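School for Hands
How a small team at Povcombe is teaching a robot to touch things, one try at a time
February 5, 2022

The best part of the day at the Povcombe workshop comes just after the coffee, when somebody puts on the control glove and the left hand wakes up. Curl a finger and the robot curls one too. Everyone who visits laughs out loud the first time. I certainly did!

The project is called Stelta, and its goal is easy to say and hard to do: give a learning system enough good examples of reaching and touching that it can start to manage on its own. Each example is one complete try, saved with the view from a small camera at the wrist and the position of every joint. The team calls them "takes," and a good session brings in 50 of them. On my visit, 13 had been thrown out by lunch, mostly for hesitating halfway.
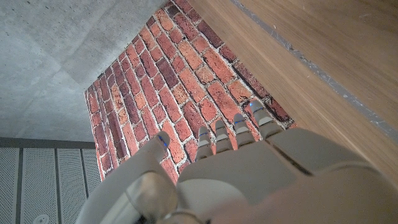 Walls, oddly enough, are a favorite subject. A cup on a table gives you an obvious thing to grab, but a wall asks the hand to slow down, arrive gently and stop. Brick is rough and full of small ledges. Wood is smooth and gives the fingers hardly anything to feel. Working where one meets the other means the system gets both in a single reach, and the operators love setting up these borders (they argue happily over which corner of the building is the meanest).

The glove itself came from Ďurica, a small shop that stitched three versions before one fit everybody. Labeling is done over at Waltum, where each take is watched at half speed and marked at the moment of contact. It's slow work, and the people doing it have become wonderful critics. A note came back in January that read, in full, "Thumb late again." The operators pinned it up over the bench.

What surprised me most was how much the clumsy takes matter. A reach that drifts and then recovers shows the system how to get out of trouble, so those are kept and tagged. The current plan calls for 40 clean reaches and 40 recoveries on every surface, and the next surface on the list is the stairwell tile. I asked for a turn with the glove before I left. My take was marked as a recovery.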